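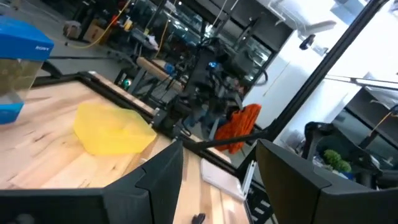 Clear the middle of the table first. The sorting goes faster with the extras pushed out toward the edge.

How to Coil Your Charging Cables So They Stay Coiled
Posted in December by the Cutside desk

I love this job! Give me a wooden tabletop, a drawer's worth of tangled cables and half an hour, and I'm happy. My own drawer at Jirkholm held 17 cables the first time I did it (two of them fit nothing I own), and now I can grab the right one with my eyes half shut.

What you need: a flat table, one open-topped bin, and a few soft ties if you have them.

1. Tip everything out and pull each cable straight. Run it through your fingers from end to end and feel for kinks or splits. Anything with bare wire showing goes to electronics recycling.

2. Hold one connector in your left hand and make a loop as wide as your palm. Let the cable roll between your fingers as you go. Stiff cables want a bigger loop, so give it to them!

3. For long cables, try a figure eight. Lay one loop over to the left, the next over to the right, and keep going. It takes up more room but it comes undone beautifully, with no twists to shake out.

4. Braided cables are springy and won't take a tight wrap. Fold them into a loose loop, then tie once in the middle.

5. Leave both connectors poking out where you can see them. You'll thank yourself when you're hunting for the right plug at 6 in the morning.

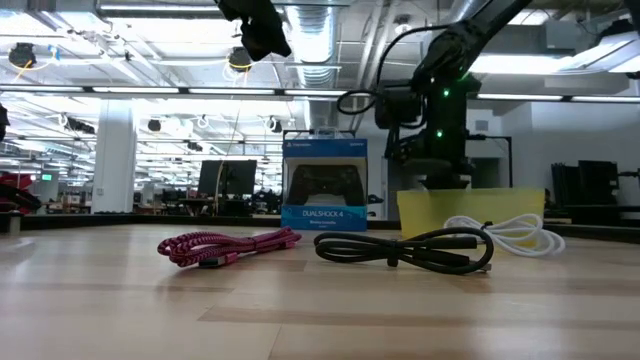

Three cables coiled and set out by color: pink, black and white, with the yellow bin behind the white one.

6. Now the bin. Stand the coils on edge, like records, with the ones you use every day at the front. I like see-through plastic because I can spot a color from the side without digging.

If you have a game controller still in its box, put its charging cable right next to it before you pack anything away. Mine spent a whole summer in separate rooms.

Related
Labeling Plugs With Bread Tags
Dogar Drawer Dividers: Do They Fit?
The Jostico Shelf, One Year In
What to Do With Empty Boxes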